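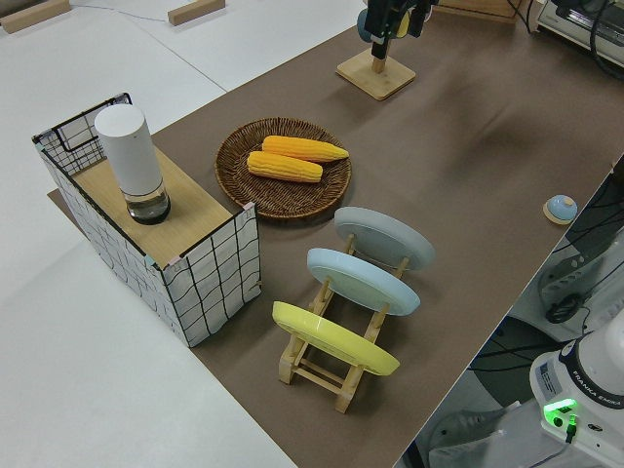
Section 5: Drying fruit in the Nenex dehydrator

Read this section before you load the first tray. The booklet that came in the carton says you can fill all the trays, press Start and come back to perfect apple rings. I have run mine on three kinds of apple and I don't believe it. The times printed on the lid are worse. Treat them as a place to start checking.

Before you start

You need firm fruit, a sharp knife, a large bowl, lemon juice and a clean dish towel. Pretreatment powders are sold for this job. I tried one from Brullov next to plain lemon water and could not tell the slices apart, so the steps below use lemon water.

CAUTION: Keep the rear vent clear of the wall and do not dry fruit on top of the stove. The base gets hot enough to mark a painted shelf.

5.1 Preparing the fruit

1. Wash the fruit and cut out any bruised parts. Drying does not hide a bruise. It makes it taste stronger.
2. Core the apples. Peeling is up to you. The booklet insists on it, but the skins only turn a bit chewy.
3. Slice evenly. If you have thick and thin pieces, put them on separate trays.
4. Soak the slices in a bowl of cold water with a good squeeze of lemon for 5 minutes.
5. Drain and pat dry with the towel.

5.2 Loading and running

1. Lay the slices in one layer with no overlap. The carton shows them overlapping. Ignore the carton.
2. Stack the trays and put the lid on.
3. Set the dial to 63 °C.
4. Press Start and write down the time. The display forgets it if the power blips.
5. After two hours, swap the top and bottom trays and turn each one halfway. The "even airflow" claim on the carton did not hold up in my kitchen.
6. From hour five on, check every 20 minutes. Take out pieces as they finish.

NOTE: Kornél Oláh, who lent me his older Ďurica unit to compare, never swaps his trays and says it makes no difference. His bottom tray was leathery and his top tray was damp when I checked them. He still disagrees.

5.3 Checking for doneness

1. Take one slice from the middle of each tray and let it cool fully. Warm fruit always feels softer than it is.
2. Tear it in half and squeeze. If you see beads of moisture along the tear, keep drying.
3. A finished slice bends without sticking to itself.

The Auto Finish button is supposed to do this for you. It is a timer with a different name, as far as I can tell, and it stopped early on every batch of pears.

5.4 Storing

1. Cool the fruit on the trays with the lid off.
2. Fill glass jars loosely and close them.
3. Shake the jars once a day for a week. If the inside fogs up, put the fruit back in the dehydrator.
4. Label each jar with the variety. I use Kukbridge jars, but any jar with a tight lid will do.

CAUTION: Throw out the whole jar if you find mold on any piece. Do not pick it out and keep the rest.

NOTE: 100 g of dried apple goes a long way in oatmeal. Start with less than you think and add water to the pot.

For cleaning the trays, see Section 6.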